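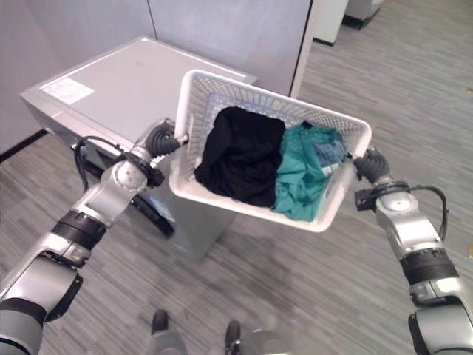 SKURSTEAD, November

Home Kitchen Laundry Workshop Health at Home Ask Me

Getting the house ready for treatment weeks

My brother-in-law, Finbarr Keane, started chemo last fall and stayed with us for the whole stretch, because our place is a short drive from the infusion center and his is 9 miles up a road that doesn't get plowed. I'd never looked after anybody on treatment before. What follows is the household stuff I worked out, mostly by doing it wrong first. Your own nurses get the last word on all of it, so if they tell you something different, do what they say and ignore me!

Start with the paperwork, boring as it is. I bought a plain three-ring binder and put the medication list in the front sleeve so I could read it without opening anything. Behind that go the appointment sheets, newest on top, and then a page with phone numbers in big print: the daytime line, the after-hours line, the pharmacy. I wrote the after-hours number on the inside of a kitchen cabinet too. The one night we needed it, the binder was in the car.

Ask on day one what temperature they want you to call about, and write that next to the thermometer. Ours lives in a mug on the windowsill with a pencil and a little pad. Buy a spare battery now.

Kitchen next. Finbarr went off the smell of cooking almost completely, which was hard on me because I like an onion in the pan by four o'clock. I moved the slow cooker out to the garage (on a solid bench, away from the paint cans) and that saved us a lot of grief. Cold food smells less than hot food, so we ate plenty of chicken salad and noodles straight from the fridge. When metal forks started tasting awful to him I dug out the plastic picnic set, and he used it right up to Christmas.

I froze everything in muffin tins. Soup, mashed potatoes, rice pudding, all of it! You pop the blocks out once they're hard and bag them with the name written on. A full bowl of anything put him off, but one muffin of soup in a teacup usually went down fine. We washed all the fruit and vegetables well, cooked the eggs until the yolks were firm, and tossed leftovers sooner than my mother would have approved of.

Drinking was the bigger battle. The nurse gave him a daily amount and I could never keep track of it in glasses, so I found an 800 ml bottle at the back of the cupboard and we worked in bottles. Ginger tea, flat lemonade and weak broth all went toward it, with her okay. Freeze some of the lemonade in an ice tray while you're at it.

Laundry. We were told to put on disposable gloves for anything soiled in the couple of days after each infusion, to wash those things apart from everybody else's, and to run them through twice. Ask how long your own team wants you to keep that up. I kept the glove box right on top of the washer. I also switched to unscented detergent and quit using dryer sheets, and I haven't gone back. Soft old T-shirts beat new pajamas every time. If there's a port, look for shirts with buttons or a stretchy neck, and cut the scratchy labels out before the first wear.

The bedroom: a lamp he could reach lying down, a lined wastebasket, a stack of washcloths, and a chair with arms for visitors so they'd sit and quit hovering. My neighbor Noreen Foley lent us a hand bell, which I thought was silly and which got used constantly. Keep a second set of sheets folded in the same room. At two in the morning you do not want to be hunting through the linen closet.

For the bathroom, a very soft toothbrush and whatever mouth rinse the clinic recommends. We closed the lid before flushing, and I wiped the seat down daily with gloves on. I took up the bath mat with the curly corner as well, and got a rubber-backed one.

And pack a bag for infusion days. Ours had warm socks, a fleece blanket, crackers, hard candy, a long phone cord and a jigsaw book he never once opened. Leave it by the door and refill it the same evening you get home, while you still remember what ran out.

I've had a couple of notes asking for the rice pudding. It's just the one off the back of the rice bag, with half the sugar and a good pinch of salt, cooked a bit looser than you'd want for eating right away because it thickens up in the freezer.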